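Knowledge base > Workshop > Surfaces

Covering a bench top with kraft paper

A taut paper cover gives a plain, even working surface and can be replaced in a few minutes. The method below uses Plurnero 90 gsm roll paper, but any unglazed kraft of similar weight will do.
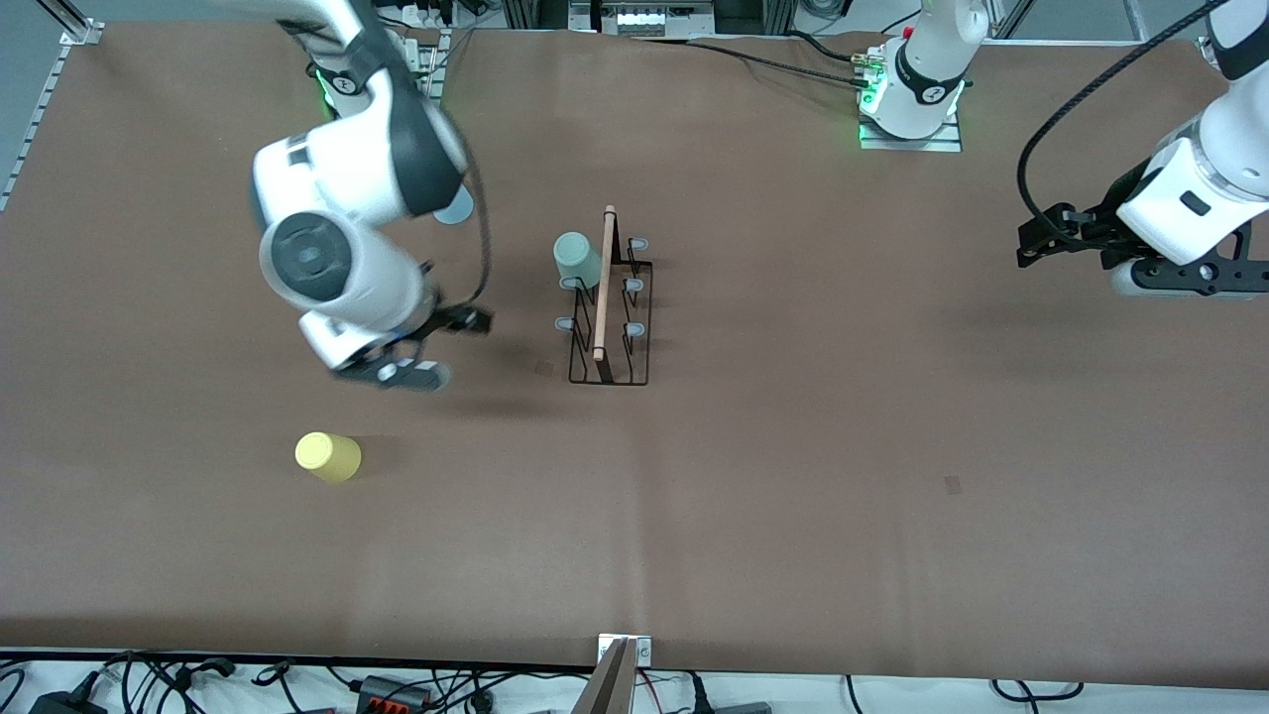

Before you start

Clear the top and remove old tape with a plastic scraper. Wipe down with a damp cloth and leave to dry fully – trapped moisture causes blisters within a day. You will need a steel rule, a sharp knife, low-tack tape and a felt block.

Cutting

1. Measure the top at both ends and in the middle. Older benches are seldom square.
2. Add 59 mm to each side for the turn-under. A Skisard trestle top, for instance, measures 3,042 mm by 1,093 mm, so the sheet is cut to 3,160 mm by 1,211 mm.
3. If the roll is too narrow, join two lengths with a 13 mm overlap. Place the join along the back third of the bench and tape it from the underside only.
4. Store the cut sheet flat overnight, curl facing down.

Fixing

5. Lay the sheet with the smoother face up and centre it by eye, then by rule.
6. Tape the middle of one long edge to the underside. Pull across and tape the opposite edge.
7. Work outwards from the middle to the corners, alternating sides. Smooth with the felt block after each pair of tapes.
8. Fold the corners as for a parcel, with the fold on the short side.

Faults

Ripples running lengthways: too little tension across the width. Lift the tape on one long side and repeat step 6.
Torn corners: fold too tight. Cut a small relief notch before folding.
Sheet slack after a humid spell: retape the short ends. Do not mist the paper to shrink it.

Replace the cover when the surface begins to fluff.

Filed under: Benches, Paper, Upkeep

This site uses cookies to remember your settings. Accept | Manage choices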